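Section 4: Your First Loads with the Cledora Dryer

By now your Cledora should be standing level, the drain hose should be clipped in place, and the Flarnness filter should be pushed all the way home. If you skipped ahead, we don't blame you (most of us do), but please go back and check the filter. The dryer will start without it, and the lint will end up in places you'd rather not have to clean.

This section was last revised on 6th March and applies to models with the round dial. If yours has the push-button panel, the steps are the same, but the lights are in a different order and you'll want the fold-out sheet from the door pocket beside you.

4.1 The empty run

Before you dry any clothes, run the machine once with nothing in it. There may be a faint smell like a new car, and it goes away.

1. Turn the dial to Timed Dry and choose the shortest setting.
2. Close the door until you hear two clicks.
3. Press and hold Start until the light stays on.
4. When the chime sounds, leave the door open for a while and let the drum air out.

Note: If you hear only one click, the door is resting on the latch and the dryer won't start. A firm push near the handle usually does it.

4.2 Sorting

Try to dry like with like. T-shirts and pillowcases get along fine, but a heavy sweatshirt in with them will still be damp at the cuffs when everything else is done. Turn pockets out, close zippers, and give each piece a good shake as it goes in. It feels fussy the first few times and then you stop noticing you're doing it.
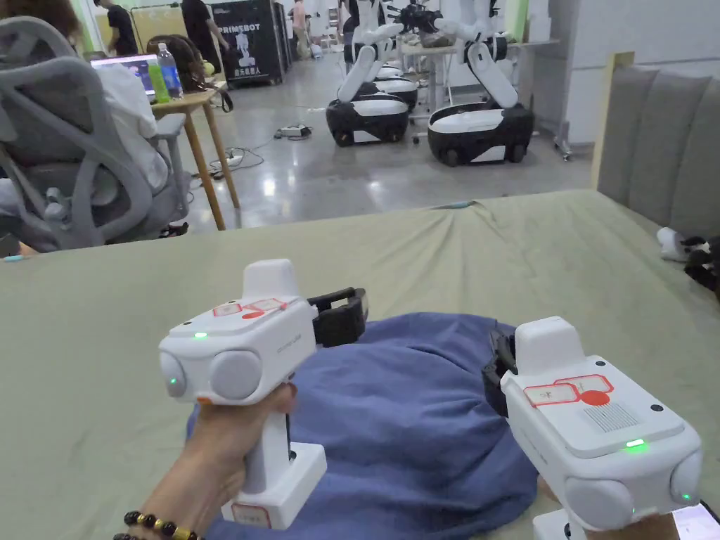
Sheets are the great troublemakers. A fitted sheet will swallow anything smaller than itself, so dry it alone or with one other sheet, and stop the cycle halfway to untangle the lot. The dryer remembers where it was if you close the door within a few minutes.

CAUTION: Never dry anything that has had cooking oil, paint thinner, or cleaning solvent on it, even if it has been washed. Hang it outdoors instead.

4.3 Running an everyday load

1. Fill the drum loosely, to the lower edge of the white ring.
2. Turn the dial to Everyday.
3. Pick a dryness level. Start with Medium and adjust from there once you know your own laundry.
4. Press Start.

The display may show 19 for the first stretch while the sensor takes its readings. It isn't an error code. The real time appears once the drum has turned for a bit.

4.4 Taking things out

Try to be there when the chime goes, as cotton left sitting in a heap will set its creases very quickly. If you can't, turn on Tumble Hold, which gives the drum a gentle turn now and then until you come back. Lay each piece out on a bed or any big clean surface and smooth it from the middle toward the hems with flat hands.

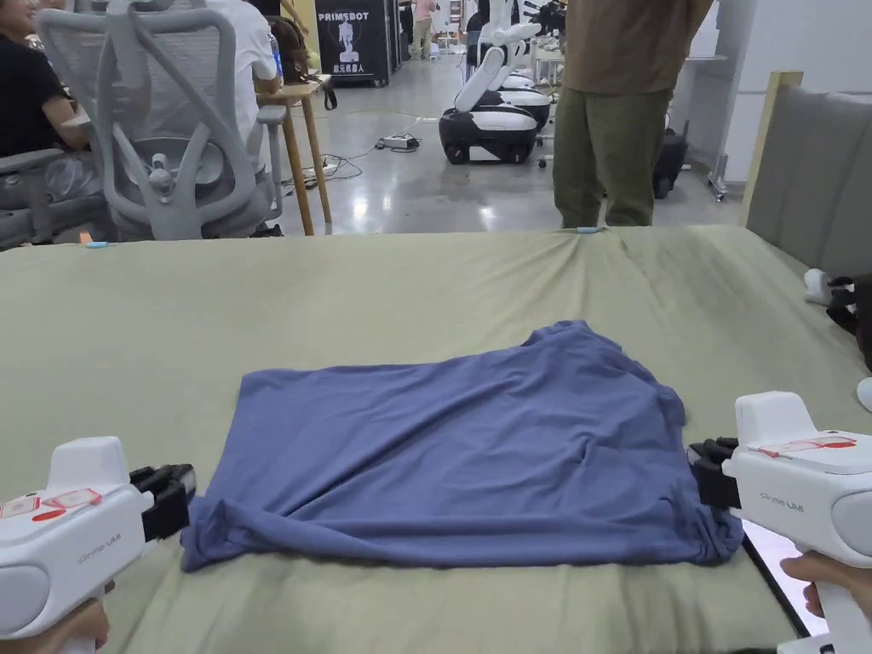 Fig. 7. Blue garment spread out, with creases still to be smoothed.

If the creases are stubborn, put the piece back in with a damp washcloth and choose Refresh. Dorin Lazăr, who wrote the first edition of this guide, swore by two washcloths for linen, and we have left his advice in.

4.5 Cleaning the filter

1. Pull the Flarnness filter straight up by its tab.
2. Open it like a book and roll the lint off with your fingers.
3. Once a month, rinse it under the faucet and let it dry completely.
4. Slide it back in with the arrow facing you.

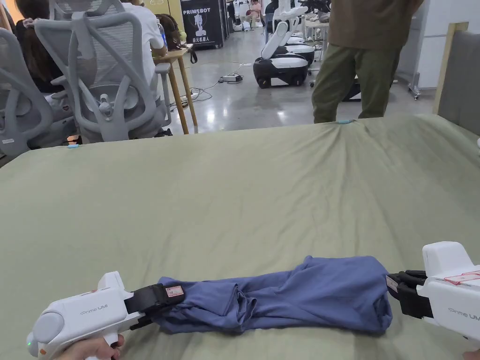
Expect more lint from new towels than from anything else you own. The filter light also comes on by itself after 1,000 hours of drying as a reminder to order a replacement, part number 229, from the Grustside parts desk. To turn it off, hold Refresh and Start together until you hear a chime.

CAUTION: Do not run the dryer with a wet or torn filter.

4.6 Putting things away

Let everything cool before you stack it. For T-shirts, lay the shirt face down, bring in both sides, tuck the sleeves back, and fold up from the hem. 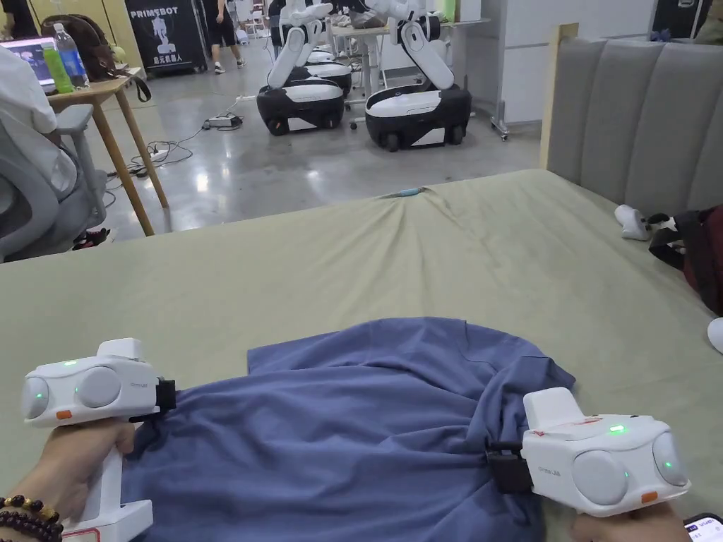

Fig. 8. Blue T-shirt on a sage-green sheet.

If you bought the Sarantis shelf to go over your dryer, its fitting instructions are in Section 6.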